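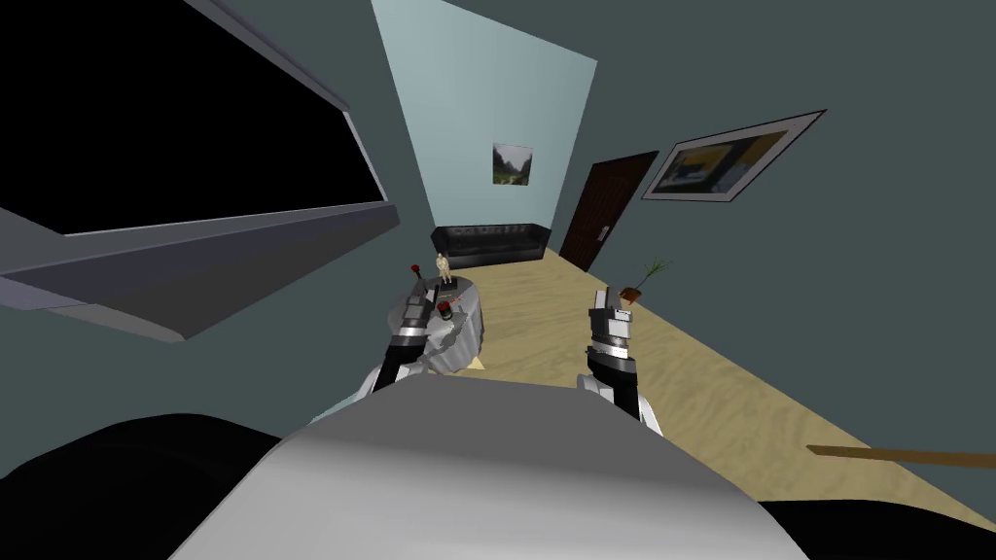 ## Ya-wen Tu y el pan que espera

Cuando llego a Flolside, Ya-wen Tu ya lleva un buen rato amasando y me pide, con una sonrisa, que le deje terminar la última hornada antes de empezar a hablar. Abrió el obrador en abril, después de mucho dudar, y todavía le sorprende que los vecinos la saluden por su nombre.

«Mi abuela hacía bollos al vapor, de modo que el horno me daba bastante respeto», cuenta. «Los primeros meses quemé de todo - bueno, casi de todo».

Trabaja con dos harinas y deja reposar la masa unas 10 horas, a veces más si la noche viene fría. El horno, de segunda mano, le costó 2490 euros y se lo pagó a plazos a un panadero jubilado.

¿Y las vacaciones? Se ríe y mira la masa. «Pregúntamelo cuando haya salido el centeno».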